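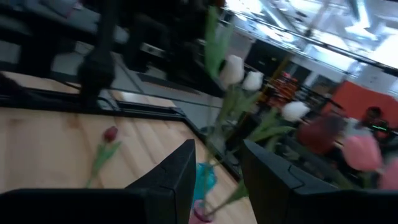 Alasdair Laing wanted to know why a robot hand doesn't crush everything it picks up. A motor is strong, he said, and a flower stem is soft.

The answer is that the robot has to be told how hard to squeeze. The arm we are building in the shared workshop is named Kirov, and its hand has 2 fingers. They slide together and apart, a bit like a pair of tongs. Kirov's program gives them a number for each grip, up to 76. A low number means a light squeeze. A high one is for tools and blocks of wood.

## How does it know when to stop?

When the fingers touch something, the motor has to work harder. It uses more electricity. The program checks for this again and again, and when the motor starts to strain, it tells the fingers to hold still.

## Try it yourself

1. Close your eyes.
2. Ask a friend to hand you a flower or a paper cup.
3. Pick it up using one finger and your thumb.

Your skin tells you when to stop squeezing. Now put on thick gloves and do it again. It is harder to tell how tightly you are holding on.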